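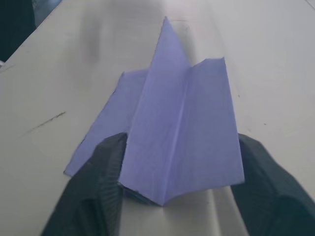
A reader in Jelton asks why paper stays folded when a towel just flops open again. The answer is in what paper is made of.

Paper is a mat of tiny plant fibers, mostly from wood. At a paper mill, the wood is broken up and mixed with lots of water to make a mush called pulp. The pulp is spread on a screen, the water drains away, and the fibers stick to each other as they dry.

When you press a fold flat, you bend those fibers very sharply. Some of them break and some slide out of place. They can't go all the way back, so a line is left. That line is called a crease.

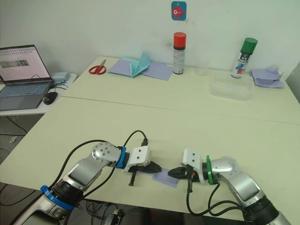 Folding a small piece of lavender paper.

Paper also has a grain. On a big machine, most of the fibers end up pointing the same way. Folding along the grain is easy and gives a clean line. Folding across it is harder, and thick paper may crack.

Try it yourself – tear one sheet of newspaper from top to bottom and another from side to side. One tear will be much straighter. That one follows the grain.

Words to know
Pulp: wet, mushy plant fibers
Crease: the line left by a fold
Grain: the direction most fibers point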